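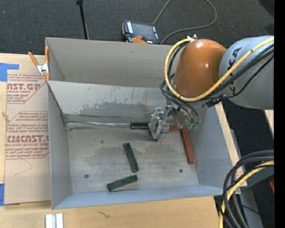
I have been waiting most of a year to write this post. The grasp-from-play model works! It works well enough that I stayed in the lab until 2 in the morning watching it go, and I don't even like robots after dinner.

The idea came out of a reading group at Gosselin last September, when Devendra Shukla asked why we were spending all our time on perfect demonstrations. Everybody who teaches an arm by hand knows the routine: you guide it to the block, close the gripper, lift, save, and throw away every take where you fumbled. Devendra wanted to keep the fumbles. All of them. The bumps against the wall, the blocks that got shoved into a corner, the times we closed on nothing.

So we collected 3000 short episodes of what we call play. The arm goes into the bin, pushes something, pinches something, wanders off. There's no goal and no label. From those the network learns one thing, which is to guess what the bin will look like a second from now given the motion it's about to make. After that we fine-tune on a small pile of proper grasps, 670 of them, all done by hand by me and Devendra (my wrist has opinions about this).

Then comes the fun part. The baseline, trained on the grasps alone, does fine when a block is out in the open and falls apart when it's up against the wall. It goes straight down, hits cardboard, tries again in the same spot. The play model nudges the block away from the wall first and then picks it up. We never showed it that as a skill! It's in the play data only as accidents, and the model seems to have worked out that accidents can be useful.

Long thin things are still hard. A rod lying along the base of the wall gets rolled back and forth a lot, and sometimes the arm just gives up and goes for a block. I also suspect the model cares too much about stains on the bin floor, so I want to swap the floor between runs and see what breaks.

Next up is a run of 1000 test grasps with objects it hasn't met, on our setup and on the second arm over at Kundotari, which has a different gripper and much worse lighting. Devendra is betting on a big drop. I'm betting on a small one, and the loser cleans up the training code before we share it.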